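Savvas Kontogiannis was already halfway through his second coffee when I got to the market cafe in Stotitz, and he'd ordered me one too, which I took as a good sign. I've been buying vegetables from the man for years and I'd never once seen him sit down.

He runs Castaño, the little produce store on the corner by the bus stop, and I'd been wanting to talk to him ever since my neighbor let slip that he used to teach piano. "Eleven years," he said, when I asked if it was true. "Mostly kids. Mostly kids who didn't want to be there, and I knew the feeling, my mother made me do it too."

So how do you go from piano to groceries? He laughed at that and looked out the window for a while. His uncle had the store first, he told me, back when it was called Wurnetti and sold more canned goods than anything fresh. One December the uncle slipped on the back steps and broke his hip, and Savvas came in to help for a couple of weeks. "I had 18 students then. I told them all, see you in January. I saw maybe four of them again."

I asked if he missed it. He said he missed the end of the day, when the last kid had gone home and he could play whatever he liked. He still has the piano, an old upright that went up to his apartment over the store with 30 steps and two very unhappy cousins. He plays before opening, and the woman who rents the room next door has apparently started making requests!

We got onto peppers because I can't help myself. I'm a terrible picker of vegetables (I grab whatever's on top) and I wanted to know what he looks for. "Pick it up," he said. "People look and look and they don't pick it up. It should be heavier than you expect. Then you check the stem, and if the stem is fresh you're fine."
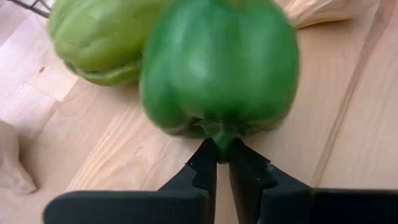 Color matters less than people think, according to him. Customers come in asking for red because the recipe says red, and he'll try to talk them into green if they're cooking it for a long time with onions. His mother stuffed green ones with rice and a lot of dill, and he won't hear of any other kind. I told him mine used ground beef and ketchup. He was polite about it.

The part of the job he likes least is the buying. He drives out to the wholesale hall at Tinosberg three mornings a week, and he has to be there before five if he wants the good lettuce - after that it's whatever the restaurants have turned down. "You stand in the cold and argue over a nickel," he said. "My uncle loved it. He would have gone on Sundays if they opened on Sundays." The van has a heater that works on the way there and never on the way back.

I asked whether he ever thinks about teaching again. There's one student, it came out, a retired bus driver who comes up on Monday evenings and pays him in homemade plum jam. They're learning the same slow waltz together, since Savvas never liked it as a boy and wants to give it another chance. "He's better at the left hand than I am," he said. "Don't print that."

Then he checked the clock, put on his jacket and asked if I still needed onions.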